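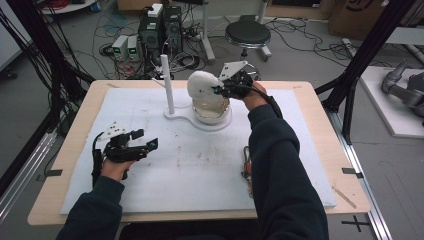
I've been meaning to write up the Korley hand grippers since we took them out of the box, and now that our project is nearly handed in I've got no excuse. We bought the pair (one for each hand, sold together) for our student project, where we do a fiddly job by hand, record it, and try to get a robot arm to copy us. So this is a review from somebody who has had the things strapped into her working week for two terms and has opinions about trigger springs.

First impressions were good. They come built, apart from the marker plates and the pads, and those are a screwdriver job. I had the plates on before my tea went cold. The instructions for the pads are another matter — one folded sheet, with a drawing that seems to be of a different model. I put the first one on back to front and only noticed when it wouldn't close square.

In the hand they're lovely for the first 10 minutes. The weight sits over your knuckles and you stop thinking about it. After that you start to feel it in your wrist, mostly when you hold one up and out in front of you to keep something steady while the other hand does the clever bit. I'm on the small side, and the taller people in our group grumbled less, so take that how you like. The grip itself is too fat for me. I wrapped mine in bicycle bar tape, took it off again, and then put it back on.

What I like best is how gently they close. Our chosen job is handling light, awkward, crushable things, and you can feel through the trigger when the fingers meet something. I came to these from a Jandholm pair with hard plastic tips and those felt like picking up an egg with a stapler. With the Korleys I can take hold of a rim and lift without wincing. Round things are still a pain! A curved side wants to roll out between two flat pads, and you have to learn to go in a bit lower than feels natural.

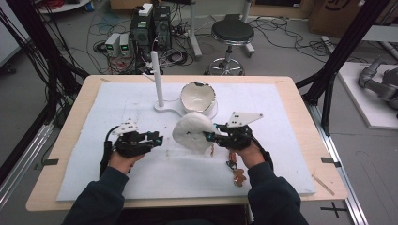 Lurnham College Robot Handling Club

The plates stay put, I'll give Korley that. We had one loose screw all year, and tightening it was the end of the matter. Tracking is fine as long as you don't cross your wrists. When I get carried away and reach one hand over the other, the recording goes jumpy and we have to bin it. You do get used to moving politely, elbows out, like someone carving a roast in front of the in-laws.

Cables are my main moan. Each gripper has one, and it wants to go exactly where your forearm wants to go. I tried running mine up my sleeve (hot, itchy), then clipping it to my cuff (better), and in the end I just leave it hanging and try to remember it's there. A right-angled plug would make such a difference. Somboon do one on theirs, though I've only had a quick go with a Somboon at an open day in August and couldn't tell you how it holds up.

Now the pads. They grip well, they're kind to whatever you're holding, and they pick up every bit of fluff in the building. A strip of parcel tape pressed on and peeled off gets most of it away. The edges are where they go first, and once a corner has started to lift it catches on things at just the wrong moment. 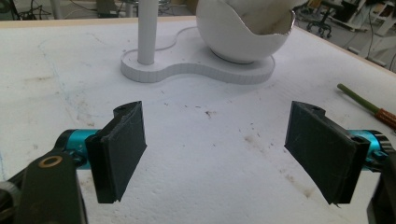
The pads after plenty of use, with the covering lifting on the left one.

We've recorded 3000 goes with this pair, so a bit of scruffiness is fair enough. I do wish spare pads were sold on their own. As it is you have to buy the full finger set, which seems daft when the metal parts still look so smart — that turquoise is very cheering on a grey morning, by the way.
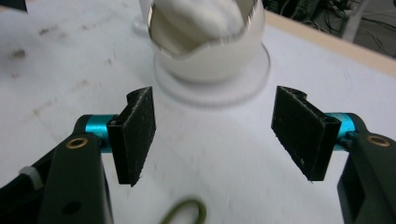
Can a beginner use these without breaking everything?
Most can, given a session or two on something soft and cheap first. Start with a sponge, close slowly, and leave anything with a thin rim until your hands have calmed down.

Would I buy them again? For a club doing the sort of delicate work we do, I would, and I'd order the extra finger set at the same time and save the postage. If you mostly shift blocks and tins about, the Jandholms cost less and will take more knocks. I'd knock a star off for the cables and half a star for that instruction sheet, so call it three and a half out of five, and I'm keeping the bar tape on.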